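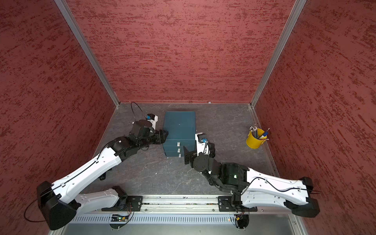 *Fig. 3. Drawer cabinet on a gray floor.*

## 4.2 Setting a weight goal on the Iltia scale

Complete section 4.1 (user profile) first. The scale must show a profile number before a goal can be stored.

1. Step on the scale barefoot and stand still until the reading stops flashing.
2. Press **GOAL**. The last stored weight appears.
3. Use the arrow keys to set the target. The lowest target accepted is 43 kg; the highest is 128 kg.
4. Press **GOAL** again within 60 seconds. Two short beeps confirm the entry.
5. Select a pace – slow, medium or off. With pace off, weekly markers are hidden.

**Note:** Readings taken after a workout can differ from morning readings. Weigh at the same time of day, before breakfast if possible.

**Note:** Memory holds about 327 readings per profile. The oldest is then overwritten.

**Caution:** Do not use the body fat function with a pacemaker or during pregnancy. Weight-only mode (section 4.6) may be used.

If **E2** appears at step 4, the goal was not saved. Repeat from step 2.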